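# The Box Problem

I went to Prilstead to find out whether a machine can do my chores yet. I came home with strong feelings about cardboard.

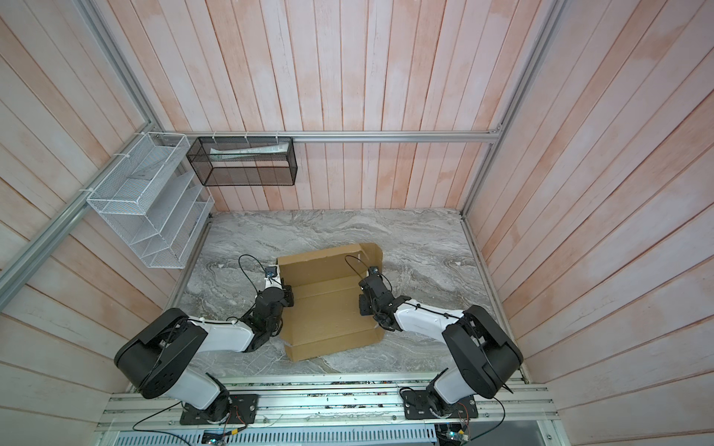
*Two arms, one cardboard box: a work cell at Laseck, in Prilstead.*

Let me back up. I have two kids, a porch that fills with deliveries, and a recycling bin that will only take boxes if they're flat. Flattening them is my job. I hate it in the small, steady way you hate a job that takes four minutes and never ends. So when Letay Berhe, who runs the handling team at Laseck, told me over the phone that her group was spending the whole winter on boxes, I asked if I could come and watch. (I may have asked twice.)

I'd pictured something like a car plant, all yellow paint and warning tape. What I got was a pair of arms on a rail, facing a marble-patterned tabletop, with streaky pink and white planks on three sides like a beach rental. The arms are white and black and end in grippers, and each gripper was pressed against one side of a box as if helping it across the street.

"People always want to see it fold a shirt," Berhe told me. "Shirts are nice to film. But go into any stockroom and ask what they'd pay to never touch again. It's this."

She has a point! A shirt goes limp wherever you let go of it. Cardboard remembers. You press one panel down and another comes up, and a flap that has been bent the wrong way once will keep going the wrong way for the rest of its life. Add a strip of tape that hasn't let go and you've got a little spring-loaded argument on your hands. I do all this at home with a knee. The arms don't have knees.

They do have cameras at the wrist, so the software gets a close look at whatever the gripper is about to grab. The team had been running the same chore over and over with different boxes, and Berhe let me sit there with a coffee for most of a morning. In the stretch I watched, the arms made 13 tries. Some were lovely. One arm pinned, the other pushed, and the whole thing went down with a sigh. Others were painful. A gripper would close on air a thumb's width from the edge, back up, think it over, and close on air again. I caught myself leaning to one side, the way you do when you're bowling.

By Laseck's own count, they've logged 3,000 attempts on boxes since the project started, and 885 of those were with boxes the system had never met before. The familiar ones go pretty well. Of the new ones, 299 ended with a person reaching in. Berhe gave me that last number without my asking, and I liked her for it.

So who's going to buy this? For a second opinion I drove across town to Arnitz, a parts warehouse where Somtochukwu Tijani manages the receiving floor. He walked me past a heap of empties taller than my car.

"My fastest guy does one in three seconds with a knife in his other hand," he said. "I don't need a robot to beat him. I need it to do the pile at night when he's home in bed. It can be slow. It can't get stuck at two in the morning and sit there till six."

That stayed with me on the drive back, because it's a different test from the one I'd been using. I'd been asking if the arms were as good as me. Tijani wants to know if he can turn the lights off and leave.

On that one, I'd say no for now, and Berhe says no too, though she thinks a warehouse job with a few standard box sizes is close. A house is further off. My porch gets shoe boxes, pizza boxes, and once a tube with a rug in it, and my kids draw on all of them.

I asked her what she does with the boxes at her place. She stomps on them in the garage.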